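Day 30 of emptying the wool basket. I use only leftovers, no new yarn until August. My friend Léonie Carré does not believe me.

Today I wove in the last ends. This is my least favorite part of knitting, I always leave too many.
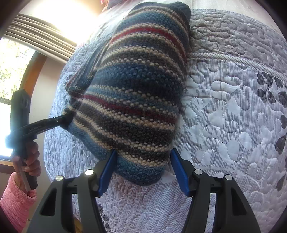 Leftover yarn is difficult to plan, so I stopped planning and took the next ball. The red ones were very small, and so the red stripes are narrow between all the blue, grey and brown. I like them the most.

Next I must learn to block it. Any advice is welcome!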